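Success rates are a poor way to judge cloth folding. Tadex reports 40 good folds out of 60, and Annag MacRitchie calls that solved.

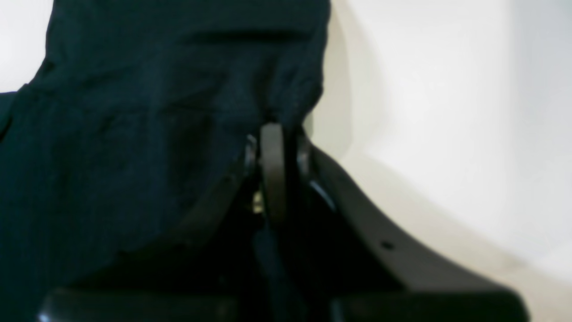

I disagree. A fold is many small grasps – each can go wrong alone – and one score hides which did. Publish the failures by stage and I'd trust a lower number more.

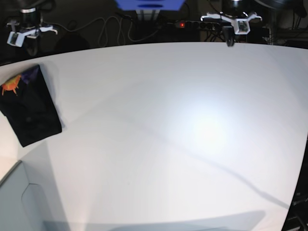
Folded black cloth on the white table, both grippers clear of it.

Morrison's 3,925 demonstrations don't change my view.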